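My first spring with a rented garden plot

In May I got the key to plot 16 in the Lultwood gardens. I had waited for it so long that I almost forgot my name was on the list. The woman who gave me the key, Wanpen Rungrueang, asked me what I want to grow. I said "tomatoes" and she looked at my shoes and told me to buy boots first.

In my country my grandparents had a big garden, and I thought I know everything from them. But the soil there was black and soft, and in Lultwood it is yellow clay. When it rains, it sticks to the spade, and when the sun shines for two days, you can knock on it like on a door. I spent the first three weeks only digging. Every evening my back hurt and I ate a lot of soup.

My neighbor on the left side, Eugeniusz Kurek, does not dig at all. He puts cardboard on the ground and compost over it, and then he plants squash directly in the compost. I was a little jealous of his squash. For next year I will try his way on one half of the plot and keep the other half as it is, so I can compare.

The beans were good from the beginning. I planted them late, after the cold nights, and they climbed up the strings very fast. The carrots I don't want to talk about. They came out short and with two or three legs, but in the soup you cannot see it.

The plot costs 101 a year, and water is included. In the winter they close the tap, so you have to empty your hose before the frost. I forgot this, and now I have a hose with a long crack in it. Mirjam from plot 22 gave me a piece of her old one, and with a connector it works well enough for the lettuce.

My list for the next season is short: more beans, no carrots, a small bench, and a lid for the rain barrel, for the mosquitoes. I also want to try garlic, which should go in the ground before winter. I still have to find out how deep.

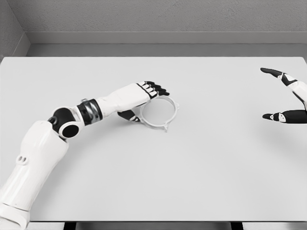 What I plant in the fall

Garlic, one row, next to the path. Spinach, if I find seeds. The rest of the ground I will cover with leaves and leave alone until spring.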